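Prista Play Kitchen
Wooden pretend kitchen with hob, sink, hood and microwave
Sorndale Toys > Pretend Play > Kitchens
Item 653

Overview
In stock
Delivered flat in one box

Most of us will never own a kitchen in which everything is within arm's reach. The Prista is that kitchen, provided your arms are short. It has a hob, a sink, a microwave and an extractor hood on a single run of worktop, and it fits in the gap beside the sofa where you once planned to put a reading chair.

The look is pale wood and white panels, on the grounds that you will be staring at it for several years. It sits quietly in most rooms. Whether its owner does the same is outside our control. 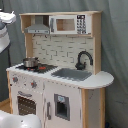 What you get
The upper shelf runs the full width of the kitchen, with the microwave at the right and the silver-grey hood at the left, over the hob. The microwave has a window in the door, so the progress of a plastic sausage can be followed throughout. Its control panel is printed and makes no noise at all. We have had letters asking for a beeping version, all of them from grandparents who live elsewhere.

The hob is a black panel with the rings printed on it, some in red. It never heats up and needs no batteries. The sink is a recessed grey basin. It will hold a little water if you let it, and we would rather you didn't — see Care.

Behind the worktop is a printed backsplash. The grouting will stay that colour for as long as you own it, which is more than we can say for ours.

Doors and storage
The lower cabinet takes pans, wooden vegetables, your car keys and anything else that has gone missing since breakfast. Check it before ringing the locksmith.

Putting it together
Allow an evening. The instructions have 7 stages and the first six are pleasant. The last is the tap, which goes in from above and tightens from below, and is best done by whoever in the house has the smallest hands and is also allowed a spanner.

Fit the backsplash before the upper shelf. It slides into grooves in the uprights and will not go in afterwards, however firmly you speak to it. Leave all the screws slightly loose until the frame is standing square, then go round and tighten them. Fix the kitchen to the wall with the strap supplied. Children climb things.
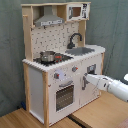 The Prista with a pot on the hob.

Care
Wipe with a damp cloth and dry straight away. Felt tip comes off the white panels if you catch it the same day. Wood left by a radiator will move a little, so leave a gap. Retighten the screws every April or whenever it starts to wobble, whichever you notice first.

Details
Suitable from: 3 years
Upper shelf load: up to 3000 g
Assembly: adult, screwdriver and small spanner
Fixings: supplied, with two spare screws
Batteries: none
Price: £115

Goes well with
Edby tea set. Cups, saucers and a pot with a lid that stays on.
Tokarz vegetable crate. Wooden carrots and leeks, in halves that stick together with a satisfying crunch.

Delivery and returns
The box is long and heavy, and our couriers bring it as far as the front door. Hiding it before a birthday is your own affair, though several customers recommend behind the ironing board. Unopened kitchens can be returned within a month. If a part is missing or damaged, quote the item number and the letter on the part, and we will post another. Please don't send the whole kitchen back for the sake of one peg.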